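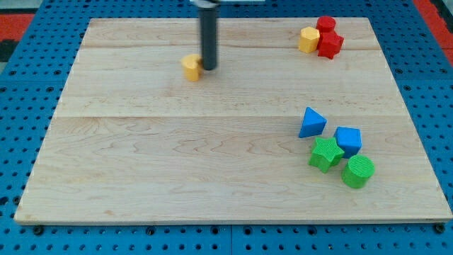 So I've gone and signed up for a sourdough class, which will make my sister laugh because I'm the person who once killed a starter in 3 days flat. (She named hers. It has a birthday.) But Raelene Gilchrist was teaching it at the community kitchen over in Timthorpe, and I've been buying her rye at the Ashby market for years, so when I saw the sign-up sheet I wrote my name down before I could talk myself out of it!

There were six of us, and I'm pretty sure I was the only one who didn't know what a banneton was. Harpreet Friesen had the spot next to me and he'd brought his own scraper from home, plus a notebook with tabs in it. I brought a dish towel and a granola bar.

The big thing I learned is that I've been using way too much flour when I shape. Raelene came by, looked at my dough, and just swept most of the flour away with the side of her hand. "Let it stick a little," she said. And it did stick, and I panicked, and then after two or three tries it sort of tightened up under my palms and I got this round little thing that looked like bread. I may have yelled.

The other thing is time. My kitchen is cold, even in June, and I've been going by the clock in the recipe when my dough clearly wanted another couple of hours. She told us to put a rubber band around the jar and watch the dough, and to quit watching the timer. I've been doing that all week -- and my last loaf had holes in it! Real ones! It was also kind of burned on the bottom, so I'm going to try moving the rack up.

I'm still on the fence about the whole wheat. Harpreet swears by the stuff from the mill in Bukholm, but it's a long drive for a bag of flour and I've got half a bag of the grocery store kind to get through first. If you've used it, tell me if it's worth the gas.

Raelene is doing a second class in October, bagels this time. I already put my name down.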